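How to Oil a Long Wooden Bench Top (Without Emptying the Whole Room)

Got a big wood-topped bench on metal legs and it's looking thirsty? Grab some old T-shirts and come along!

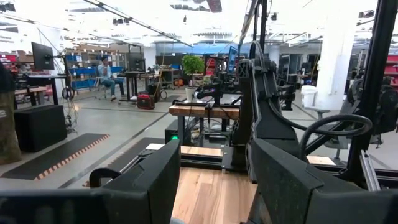 By Fenna Jansen | Posted 3rd June | Filed under: Workroom, Wood Care

The long bench with the light tan top and the black metal legs is the one I get the most email about. Everybody wants to know what's on it. It's oil! Plain old wood oil, wiped on thin and wiped off again, and I do it every March, plus a quick touch-up whenever somebody sets a coffee down on bare wood. (You know who you are.)

I used to dread the job. My first time I poured the oil straight out of the can, went off to make lunch, and came back to a sticky amber lake that took me two evenings to scrape off. So this is the way I do it now, which fits in a weekend and doesn't need much in the way of tools.

What you'll need

Wood oil. I use the clear one from Golonau. Any penetrating oil meant for bench tops or counters will do, just read the can for drying times.
Sandpaper in 120, 180 and 220 grit
A sanding block, or a small orbital sander if your bench is long
A shop vac with a brush head
Lint-free rags (old T-shirts, with the seams cut off)
Nitrile gloves
Painter's tape and a drop cloth
A metal bucket with a lid, half full of water

Step 1: Clear the bench and get the plant out of there

Everything comes off the top. If things are bolted down and you really can't move them, tape around the base and plan on working up to the tape. It won't look perfect right at the edge and you'll stop noticing by Tuesday.

If you keep a plant near the bench like we do, move it. Sanding dust settles all over the leaves and it's a pain to wipe off a bushy one — I did it once with a damp paintbrush, leaf by leaf, and never again. A white pot shows every oily fingerprint too, so carry it before you put your oily gloves on. Stools as well. Just get them across the room.

Tape the tops of the metal legs where they meet the wood. Oil on powder coat wipes off fine when it's fresh, but once it cures you get a shiny drip that catches the light forever.

Step 2: Sand, but not like you're mad at it

Start with 120 only if you have rough spots or old rings. If the top is just dull, go right to 180. Always follow the grain when you're sanding by hand. With an orbital, keep it flat and keep it moving, and please don't lean on the edge to chase a stain. You'll make a dip and then every pencil you own will roll into it.

Finish with 220 and stop there. I went up to 400 once thinking it would feel like silk, and the oil just sat on top and sulked.

Rings that won't sand out: leave them. Oil blends them in more than you'd expect, and it's a workbench.

Step 3: Dust, then raise the grain

Vacuum the whole top, then underneath, then the ledge of the frame where dust likes to hide. Wipe with a barely damp rag and let the wood dry. It'll feel a little fuzzy. That's the grain standing up, and a light pass with the 220 takes it right back down. Vacuum one more time.

Now's a good moment to check the screws holding the top to the legs. Wood moves with the seasons, and on my Skonier frame there are always one or two that want a quarter turn. Snug is plenty! The slots are there so the top can shift a bit.

Step 4: The first coat

Gloves on, windows open. Put a small puddle of oil on your rag (on the rag, not on the bench) and work it along the grain in sections as long as your arm. Thin, thin, thin. The wood will go a shade or two darker and warmer right away, and this is the fun part, so enjoy it.

Wait 15 minutes, or whatever your can says. Dry patches mean thirsty wood, so give those a second wipe. Then take a clean rag and rub off everything that's still sitting on the surface. Rub harder than feels necessary. If your hand drags, keep going.

Don't skip the end grain! The short ends of the bench drink about twice what the top does. And do the underside at least once in the bench's life, even a sloppy coat, or the board can cup.

Step 5: Deal with the rags

Please read this bit even if you're skimming. Oily rags can heat up all by themselves and catch fire when they're wadded in a trash can. Mine go straight into the metal bucket of water, lid on, and it sits outside until I can take it to the drop-off in Ostcombe. Do it before you clean up anything else.

Step 6: Coats two and three

Leave it overnight, then repeat. Two coats is fine for a bench that's been oiled before. Bare new wood gets three. If it feels rough between coats, go over it very lightly with a worn-out piece of 220.

Light use is okay after a day or two, but keep heavy stuff and anything with rubber feet off it for 5 days. Rubber feet on fresh oil leave little gray dots — ask me how I know.

My whole bench used 43 dollars of supplies this year, with enough oil left in the can for touch-ups.

Keeping it nice

Wipe spills when they happen, use a damp cloth and not a spray cleaner, and put felt under anything heavy that gets slid around. When water stops beading and soaks in flat, it's time for another coat.

Comments (3)

marlowe_t
Did mine over the weekend following this. Question though, can I go over old polyurethane with the oil or does it have to come off first?

Fenna
It has to come off, sorry! The oil can't get through it. Scraper first, then 80 grit, then start at Step 2.

R. Dekker
Good call on the rag bucket. I'd add that cardboard makes a terrible drop cloth, oil goes right through it and onto the floor.

Contact | Privacy | © Fenna Jansen, all rights reserved | Back to top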